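So my aunt nearly lost $500 to a text message last night and I'm still cranky about it. Short thread, because your rellies might get the same one.

The text said it was from Trendix, the parcel mob. Unpaid customs fee, 2 bucks, tap here. She tapped — who wouldn't over 2 bucks?

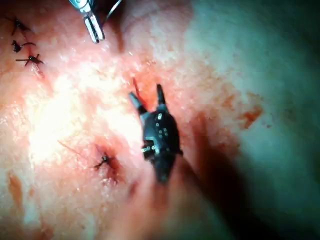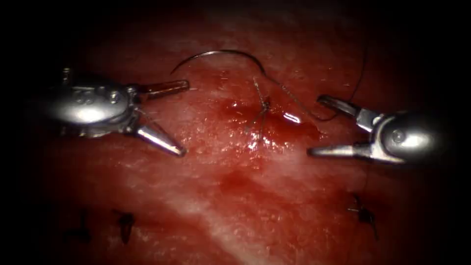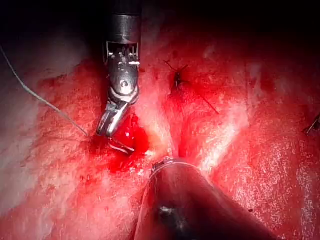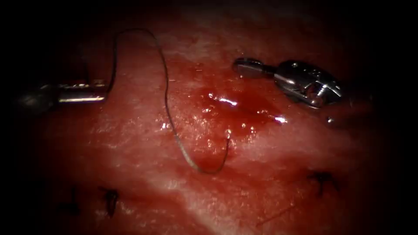 The page wanted her card, then the code her bank had just sent her. That code wasn't for any parcel fee. It was to add her card to a stranger's phone!

First go was for $500, at some online shop called Irnard. Next was $1,000. The bank knocked back both and rang her (good on them).

If it happens to you, ring the number on the back of your card straight away. Get the card cancelled and ask them to take it off any phone or watch you don't recognise.

Then change your email password too, if you typed it in anywhere. She had, so that was the rest of our evening.

New card's coming in the post. She's asked me to track the parcel.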